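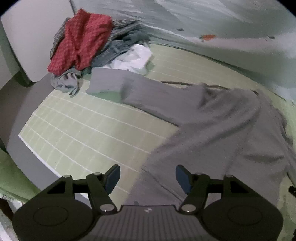 Abb. 3: Sicht der Handkamera bei der Datenaufnahme, Greifer offen über einem grauen Sweatshirt. Unterlage: Schneidematte mit Raster.

3.2 Datenaufnahme

Alle Beispiele mit dem Handgreifer aufgenommen, kein Roboterarm beteiligt. Person führt den Greifer selbst, Kamera sitzt am Gerät und sieht immer beide Finger (Abb. 3, blaue Fingerauflagen). Vorteil gegenüber Teleoperation: schneller, und die Griffe fallen natürlicher aus. Nachteil: Kräfte werden nicht erfasst, nur Öffnungsweite und Pose. Für Textilien nach unserer Erfahrung vertretbar.

Aufgabe ist das Falten einzelner Kleidungsstücke aus ungeordneter Anfangslage. Ziel waren 2000 Episoden, verteilt auf die beiden Standorte Brikel und Risico. Jede Episode beginnt mit einem Teil auf der Matte, weitere Wäsche darf auf dem Tisch liegen bleiben. In Abb. 3 liegt der Haufen links hinten, das Sweatshirt locker ausgebreitet und faltig, ein langer Ärmel reicht bis kurz vor den Haufen. Solche Nachbarschaften sind gewollt, das Modell soll lernen, was zum Zielobjekt gehört und was nicht. Graues Teil neben grauem Strick ist dabei ein schwieriger Fall, Segmentierung nach Farbe reicht da nicht.

Raster der Matte: dient nur zur groben Kontrolle der Skalierung, geht nicht als Eingabe ins Training. Die Posenschätzung profitiert trotzdem von der Textur, auf dem nackten grauen Tisch verlor das Tracking öfter die Spur. Starke Randabdunklung durch das Weitwinkelobjektiv, Bilder werden vor dem Training kreisförmig maskiert.

Pro Kleidungsstück etwa 40 Durchgänge, dann Wechsel. Anfangslage jedesmal neu, Teil anheben und fallen lassen, nicht nachzupfen. Abgebrochene Versuche bleiben im Datensatz, werden aber gesondert markiert. Zuordnung der Labels mit Gil, Synchronisierung von Bild und Öffnungsweite über Cerico. Episoden mit Trackingverlust über 2 Sekunden wurden verworfen, kürzere Lücken linear interpoliert. Die Auswirkung der Interpolaton auf die Griffpunkte ist in Abschnitt 4 behandelt.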